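Flodau Bench Top: Slatted Aluminum Work Surface for PC Repair

5 min read

By Jonatan Brekke
October 6, 2020

I fix and rebuild old office desktops, mostly towers that small businesses are getting rid of. For years I worked on a door laid across two sawhorses, with a towel on it to keep from scratching the cases. This spring the door finally sagged enough that screws rolled to the middle, and I went looking for something flat.

I ended up with the Flodau bench top, which is a set of aluminum extrusions laid side by side to make one surface. It costs $175 for the size I got and ships without legs. I put it on a steel frame I already owned. Flodau sells its own legs, but the price seemed high and I can't tell you how they are.

Assembly took me an evening. The slats go onto crossbars from underneath, and the bolts have to be started loosely all the way along before you tighten any of them. The printed instructions mention this on the second page, after the step where you would have needed to know it. One bolt in my kit had a bad thread. I replaced it from the hardware store and didn't bother writing to the company.

The surface is flat. I checked it with a straightedge when it was new and again last week and found no change. A tower laid on its side sits still while you push on it, and that matters more than I expected when seating memory. On the old door, pressing down on a stick made the whole case dip a little, and I was never sure how much of the push was going into the slot.

Most of what I work on is black Dell towers or something close to them, with the side panel off and the board facing up. In that position you want both hands free and you want the case to stay where you put it. 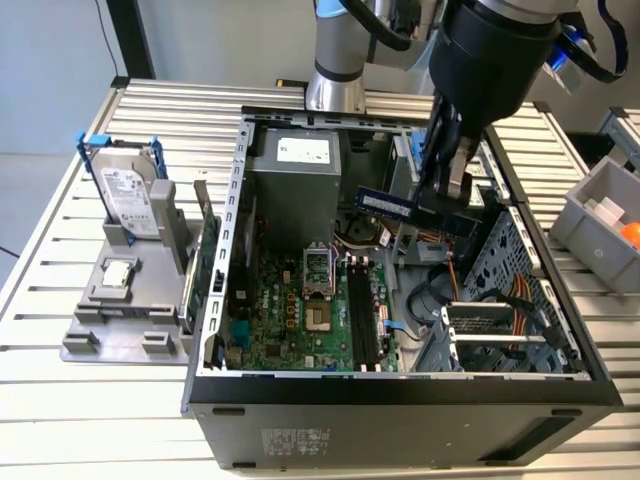
Memory is usually the first thing I swap on these machines, followed by the drive. Getting at the drive bays often means turning the case around, and a steel case slides on the slats without much effort. It does leave faint marks on the aluminum. They don't bother me, but if you want the bench to look new, put a mat down.

The gaps between the slats are the main complaint. Small screws find them. I tried a Zakisik magnetic tray for the screws, which works fine as long as I remember to use it, and a Clilletti silicone mat, which covers the gaps but takes away some of the firmness I bought the bench for. These days the mat stays rolled up on the shelf unless I'm working on a laptop.

The other thing to think about is that bare aluminum conducts. I don't run a loose motherboard on it, and you shouldn't either. For testing outside a case I use a piece of plywood on top. Inside the case there is no problem.

Cleaning is slower than with a solid top. Dust from old power supplies settles in the grooves, and a cloth won't reach it. I use a stiff paintbrush and then a vacuum — once a month is enough for the amount of work I do.

I also looked at the Bogale repair table, which has a solid laminate top and a drawer. It came to $433 with shipping. The drawer would be nice. The top flexed when I leaned on the one in the showroom, so I passed.

I'd buy the Flodau again for desktop work. For phones or laptops, get a solid surface instead.

Related
Bogale repair table: first look
Screw trays compared
What to check before buying a used office tower
2 ways to label old drives

Contact | Copyright 2020 | Back to top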